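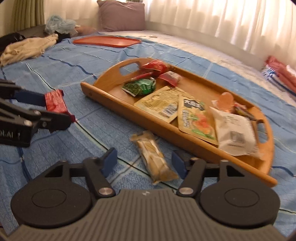
Setow Football Club – Senior Squad Operations

Minutes of pre-finals meeting, August 17, 2019, clubrooms

Meeting opened once a quorum was present. Minutes of the previous meeting accepted without change.

1. Training camp
The squad list was cut to 30. Players left off stay registered with the reserves and may train on the lower oval. Two hamstring complaints were reported and both players will do pool work until the physio clears them. Full-contact drills finish at the end of the second session. The coaches asked that tackling bags be returned to the shed and not left on the boundary.

2. Practice match v Zodberg
Lost by 13 points. Kick-ins were poor in the third quarter and the zone was slow to set. It was agreed to keep the same centre line for the return match. Gate was 1,521, up on last year.
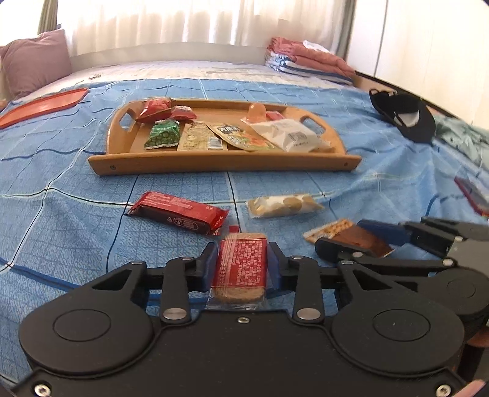 3. Away trip to Ng
The bus leaves from the eastern car park and seats 53, so family members will need to drive. Players will be billeted two to a room at the motel. Half-time food was discussed. Oranges will continue, and wrapped snacks such as biscuit bars will be set out on a serving tray in the rooms for players to take as they come in. No glass bottles on the bus.

4. Jumpers
The Skillareo order is short on the larger sizes. Supplier to be phoned again. Old away jumpers to be washed and kept as spares.

5. Ground
Goalmouth at the creek end is still soft. Council to be asked for sand before the next home game. Lights on the scoreboard side need a new globe.

6. Other business
Presentation night moved to November. Venue to be confirmed.

Action items: supplier call, council letter, motel deposit.

Next meeting after the Ng match, same room.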